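Search this site: type a keyword
14 shares | 3 comments

Chapter 6
When the Arm Stops Short: Faults, Near Misses and What They Teach

I love a good fault. I know that sounds odd, and the first time I said it to a class of second-years I got a row of very worried faces, but bear with me! A robot that works all day tells you very little about itself. A robot that stops with its tool in mid-air, three moves into a game, tells you a great deal, provided you're willing to sit down and listen to it before you reach for the reset button.

This chapter follows one fault from start to finish. It happened on the Pridar project, where a small team led by Elīna Vaher was teaching an arm to play go. Go is a lovely task for a robot. The pieces are small and smooth, the places they must land are fixed, and a mistake of a few millimetres can push a neighbouring stone off its point and spoil the whole game. You don't need expensive parts to practise it either: a printed board, a sheet to lay it on and a gripper with narrow fingertips will take you a very long way.

The team had been running short placing trials, 200 to a set, and the first sets had gone beautifully. Then, one Sunday afternoon, trial 109 ended with a protective stop. The controller reported more force at the tool than it had been told to allow. Somebody cleared the message, checked that the fingers still opened and closed, and started again. The arm managed 21 more trials and stopped once more, with the same message.

Two stops in one afternoon, same code, same part of the board. Isn't that interesting? (If your answer is "no, it's annoying", you are in good company, and I hope to have changed your mind by the end of section 6.4.)
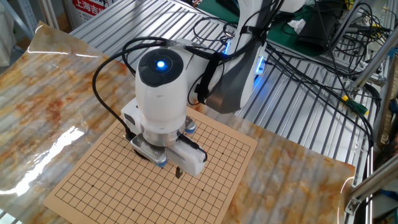

Most people's first guess is the software, and the Pridar team guessed the same. Mareike Lammers spent the evening reading through the motion program line by line and found nothing wrong with it. The target heights were the ones she had typed in, and the arm had gone to them faithfully, every single time. So she turned to the log, all 1482 lines of it, and did something wonderfully simple: she wrote down the height of the fingertips at each contact and drew them on squared paper in the order they happened.

The line sloped! Trial by trial, contact was coming a hair earlier than it should. The arm hadn't changed, so the surface under it must have. When she pressed the playing surface with one finger near the place where the stops had happened, it gave, and then sprang back. The sheet had a slight rise in it there, and a card board resting on a rise will take on the same shape. The program believed in a perfectly flat world, and the real one had moved up to meet the gripper.

Let's be clear about what went right. The force limit did its job, twice. No one was hurt and nothing was broken. What went wrong was the bit in between, when the first stop was cleared without a note of where the arm was or what it had been doing. A protective stop is a message, and the team threw the first one away. With a stone under the fingers that costs you a game. With a person's hand there it could cost a good deal more, and that's why we treat small stops seriously even on a tabletop.

Before you clear any stop in the lab exercises, please do the following:

Keep your hands out of the working area until the arm is confirmed to be at a standstill.
Write down the message, the time and the position of the tool.
Look at the cables along their whole length for anything pulled tight or caught.
Feel whether the work surface is flat and firmly held, once the arm is safe to approach.
Restart at reduced speed, with one person at the stop button and doing nothing else.

Section 6.1 looks at how an arm senses force and why the limit is set where it is. In section 6.2 we'll read a log together, slowly, and you'll draw your own version of Mareike's graph. Section 6.3 deals with surfaces that shift, sag and lift. By then you'll be ready for section 6.4, where you are handed a log with three faults hidden in it and left to dig. It's my favourite exercise in the book, so bring squared paper and a sharp pencil.

3 comments | Share this chapter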